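발표자 노트: 가정·작업장 잡일 자동화, 어디까지 왔나
Ilus 기술 세미나 / 2023년 2월 18일

슬라이드 1. 질문의 범위
"기계가 집안일을 할 수 있는가"는 너무 넓음. 오늘은 물건을 집어 정해진 자리에 두는 작업만 다룸. 설거지, 빨래 개기는 질의응답에서 요청이 있을 때만 언급.
청중 절반은 현장 설비 담당. 용어 설명은 생략하고 바로 수치로 넘어갈 것.

슬라이드 2. Pasaribu 라인 시험 결과
부품 분류 시도 744회, 개입 없이 완료 555회. 완료율 74.6%.
완료 기준: 지정 칸에 놓이고 다른 부품을 건드리지 않을 것. 떨어뜨린 뒤 다시 집은 경우는 실패로 처리.
실패 원인은 파지 위치 오차가 가장 많았고, 인접 부품과의 간섭이 그다음. 인식 오류는 비중이 작음.
(여기서 질문이 나오면 조명 조건은 고정이었다고 답할 것.)

슬라이드 3. 정리 작업이 어려운 이유
블록 정리는 장난감 치우기와 부품함 정리의 공통 축소판. 색 구분은 쉬움. 문제는 간격임.
초록색 별과 원기둥, 빨간 원기둥, 노란 육각기둥처럼 서로 닿거나 거의 닿을 만큼 모여 있으면 손가락이 들어갈 틈부터 계산해야 함. 오른쪽의 노란 하트는 옆에 여유가 있어 접근 경로를 잡기 쉬운 편. 대신 윗면 윤곽이 곡선이라 파지 방향에 따라 접촉 면적이 달라짐.
파란 삼각기둥은 정육면체에 기대어 있음. 어느 쪽을 먼저 집느냐에 따라 나머지 자세가 바뀔 수 있으므로 순서 계획이 필요.

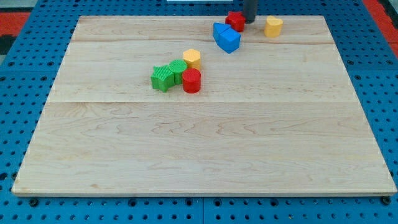 슬라이드 4. 가정과 작업장의 차이
작업장은 작업대를 고정하고 공급 위치를 제한할 수 있음. 가정은 둘 다 불가.
Umley 시험 주택에서는 같은 제어기로 4개 방을 돌렸고, 방이 바뀔 때마다 재보정이 필요했음. 재보정 1회에 9분. 사람이 직접 치우는 편이 빠름.
Stelitz 쪽 비용표는 부록으로 넘기고 본문에서는 읽지 않음.

슬라이드 5. 현시점 판단
품목이 고정된 작업장 분류: 감시 인력을 두는 조건으로 투입 가능.
가정 정리: 아직 아님. 밀집 배치에서의 파지와 재보정 시간이 우선 과제.
4월 재시험은 파지 순서 계획만 변경하고 나머지 조건은 유지. 질의응답으로 전환.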